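Can a robot do kitting yet? small shop

gulstead_parts
Small shop, we kit gear parts by hand onto outline boards, 690 kits last month. Boring work, people hate it. Boss saw a Trukent demo and wants to know if a two arm robot could take it over. Has anyone tried? Board and parts are like these:

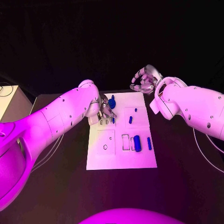

Parts on the board, left hand over the small peg

Big cylinder I'm not worried about. Its the pegs. Also does it need a person standing there all day??

weltmont_mike2
Not yet, IMO. We ran a trial in February, 1,551 picks, 1,514 good. Sounds great untill you look at the misses, nearly all small pegs. Somebody still had to fish them out. Big round stuff fine. Slow too, my night guy does a board before the arms get going.

Close up jobs like this are the hard ones:
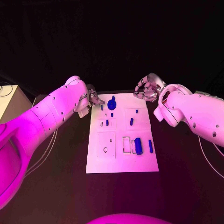
Fingertips pointed down at a small blue peg

If the pegs are most of your kit I'd wait. If you can feed them from a tube or a tray with pockets, different story, and then you maybe don't want fingers at all, a cheap plain gripper does it.

benchrat33
what he said. ask Trukent for a run with YOUR parts, not theirs. and get the miss rate by part, one number for everything tells you nothing

laundry folding still no good either btw, before someone asks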